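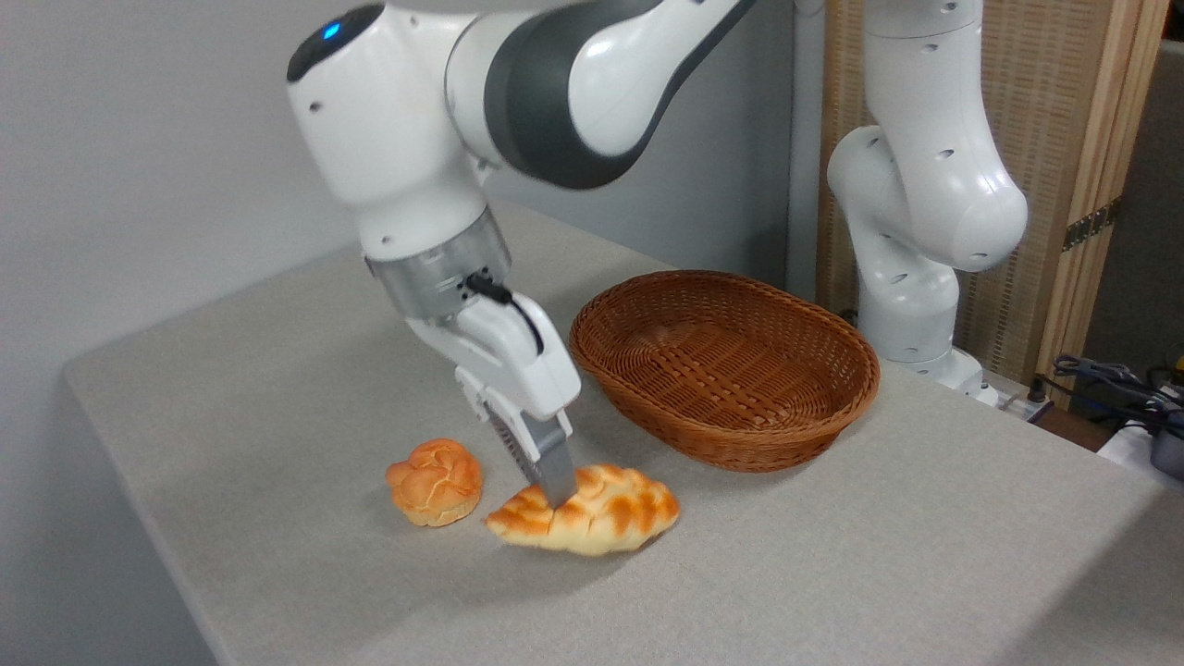 Der Peilsender habe sich nachts um kurz nach drei gemeldet, da habe der Wagen noch auf dem Hof stehen sollen, berichtet Concetta Tedesco. Gefunden wurde das Fahrzeug in einer Sammelgarage, die Kennzeichen waren bereits abgeschraubt.

Mudum 4 — Ortungsmodul für Personenkraftwagen und Lieferfahrzeuge

Das Mudum 4 dient der Standortbestimmung nach Diebstahl oder unbefugter Nutzung. Es wird verdeckt im Fahrzeug verbaut und meldet jede Bewegung bei ausgeschalteter Zündung an die hinterlegte Rufnummer. Wird die Bordbatterie abgeklemmt, übernimmt der interne Akku die Versorgung für rund 3 Tage.

Lieferumfang: Modul, Kabelsatz, Halterung, Einbauanleitung, Registrierkarte
Artikelnummer: 3270
Zubehör: Zusatzakku Panden, Artikelnummer 1277
Hersteller: Egan Fahrzeugsicherung, Werk Mivthorpe

Der Einbau ist durch einen Fachbetrieb vorzunehmen. Standortdaten werden im Diebstahlfall ausschließlich auf Antrag des Halters an die Polizei übermittelt; das Aktenzeichen der Anzeige ist anzugeben. Von eigenen Nachforschungen am gemeldeten Standort ist abzusehen.

Anfragen von Flottenbetreibern — auch zu Sammelregistrierungen — nimmt Eoin Mac Suibhne entgegen.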